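Alard发布Milska系列涂层金属丝衣架，面向衣柜收纳与零售陈列

2026年9月3日，家居收纳用品企业Alard宣布，Milska系列涂层衣架即日起接受订货。

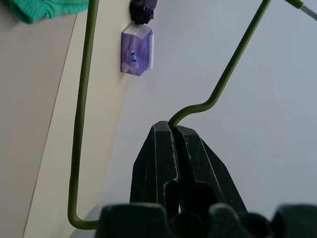 Hendricks对此的意见是，衣架涂层的关键在弯折处，直杆部分很少出问题，采购方验货时应先看转角和挂钩根部，再看颜色是否一致。

Alard在产品说明中采纳了同样的检验顺序。Milska系列以单根金属丝弯制成型，肩部与下横杆连续过渡，杆体覆哑光涂层，首批颜色为橄榄绿。挂钩部分保留裸露金属，涂层终止处设浅绿色套环，用于遮盖涂层端口，并减少挂取时衣领与端口的摩擦。肩线靠近挂钩的一侧设有小弯，可挂放吊带及细肩带衣物。

该系列分为2个规格，分别适用于成人上衣和儿童上衣，两者杆径相同，挂钩开口一致，可在同一挂杆上混用。企业建议，厚重大衣及湿衣不使用本系列，应改用宽肩衣架。长期悬挂针织衫时，宜对折后搭于下横杆，以免肩部变形。

包装方面，产品按同向叠放装箱，每箱240只，层间以纸板隔开，箱内不使用独立塑料袋。开箱后应整叠取出，再逐只分开；从中间抽拽容易使挂钩相互勾连，刮伤涂层。库存应平放于干燥处，避免与未包覆的金属件直接接触。

日常清洁使用微湿软布擦拭即可，不得使用钢丝球、研磨膏或含氯清洁剂。涂层出现破损露底的，应停止悬挂浅色衣物。

Milska系列于4月完成试用，试用地点为Kitham公寓项目的86间样板衣柜，累计投放衣架3,375只。根据试用反馈，企业调整了套环的位置，并将下横杆两端的弯角改为圆弧过渡，其余结构未作变更。

零售商及公寓运营方可向Alard销售部门索取样品和尺寸图。样品每次提供两种规格，随附检验说明一份。

发布单位：Alard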